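Baumwollseil-Korb nähen – Boden wird wellig, was mach ich falsch?

Kategorie: Handarbeit & Nähen
854 Aufrufe

fadenlauf_nord
Hallo zusammen, kurze Frage, muss gleich wieder los. Nähe gerade meinen ersten Korb aus Baumwollseil, Schnecke legen, mit Zickzack zusammennähen, kennt ihr ja. Anleitung ist aus dem Heft von Kesell. Ab 30 cm Durchmesser fängt der Boden an sich zu wellen wie ein Kartoffelchip. Hab schon zweimal aufgetrennt. Fadenspannung runter, Stich breiter, bringt nix. Maschine ist eine ältere Stundley, läuft sonst einwandfrei. Liegts am Seil? Und wie kriegt man die Wand überhaupt senkrecht hoch, ohne dass es eine Schüssel wird? Soll ein großer runder werden, für Wolldecken.

spulenkapsel
Du ziehst am Seil. Machen am Anfang alle. Oder du schiebst, dann wellt es genauso, nur eben außen. Das Seil muss locker neben der Maschine liegen, am besten in einem Eimer am Boden, und einfach mitlaufen. Nicht führen, nur anlegen. Wellig heißt meistens: außen zu viel Länge drin, also geschoben. Wenn es sich zur Schale hochzieht, hast du gezogen.

Was auch hilft: nach jeder 2. Runde kurz mit Dampf drüberbügeln und mit einem dicken Buch beschweren. Dann siehst du sofort ob es noch plan ist und musst nicht alles wieder auftrennen.
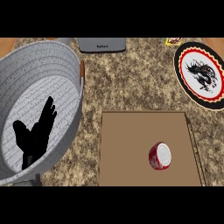 Zur Wand: wenn der Boden groß genug ist, die Scheibe hochklappen, bis sie links an der Maschine anliegt, und so weiternähen. Wirklich senkrecht halten, die ganze Runde. Sobald du sie schräg lässt, wird es eine Schüssel. Bei großen Körben ist das echt fummelig, weil der Boden irgendwann gegen das Gehäuse stößt. Ich mach dann Pausen, sonst Nackenschmerzen. Nadel 100er Jeans, Zickzack so breit das er beide Seile sicher fasst. Farbe vom Garn ist geschmackssache, Ton in Ton verzeiht mehr.

Den Chip-Boden kannst du übrigens vielleicht noch retten – nass machen, flach spannen, trocknen lassen. Klappt bei leichten Wellen, bei starken eher nicht.

moosgruen_77
Kauf dir doch einfach einen, im Laden in Ritthorpe gabs die neulich für 30 Euro. Material allein kostet ja fast soviel.

spulenkapsel
@moosgruen_77 darum gings ja nicht.

knopfkiste
Zum Seil noch: nimm geflochtenes mit Kern, kein gedrehtes. Das gedrehte von Pritchard hatte ich auch mal, verdreht sich beim Nähen ständig in sich und dann wird gar nix gerade. Vorher NICHT waschen, wird sonst fusselig und die Nadel bleibt hängen.

fadenlauf_nord
Danke!! Hab tatsächlich geschoben. Eimer steht jetzt neben dem Tisch, erste Runden liegen flach. Wand kommt heute Abend dran.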